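Home | Local | Business | Tech | Food | Events | Subscribe

Filed under: Tech & Work

Flondano wants robots to wrap your flowers, and it's teaching them one bouquet at a time

I figured I'd stop by the Flondano workshop for ten minutes in August and ended up staying until after lunch. The company is collecting examples of two-armed flower wrapping, the kind of thing a florist does half asleep (I can't do it wide awake), and it's hoping to reach 400 complete runs before it trains anything. 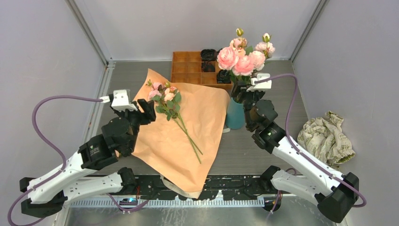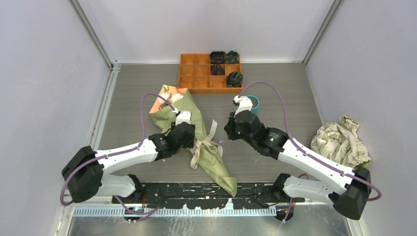

Flowers, wrapping paper and a pair of arms at Flondano.

They have 57 runs saved so far. Each one is done by a person steering both arms, with the camera views and the arm movements recorded together, and the learning system will later try to pick up the pattern from all of that. Paper is the hard part, I was told. It slides, it springs back open, and it creases in a new spot every time. Ribbon is a close second!

What surprised me was how much they want the messy tries. If an operator misses a fold and goes back for it, that run stays in the pile, with a note on it, so the system gets to see what fixing a mistake looks like. Only the runs where somebody gives up get tossed.

The steering software comes from Rendberg, and a flower shop called Studen has been lending its wrapping know-how. Two of the shop's wrappers took a turn at the controls, and the team told me they were smoother at it than the engineers by the second afternoon. I got a turn too. My bouquet looked like a burrito.

Flondano plans to be recording for another 4 weeks, and then a second setup opens over at the Nogueira building, where the next job is gift boxes. I've already asked if I can come watch.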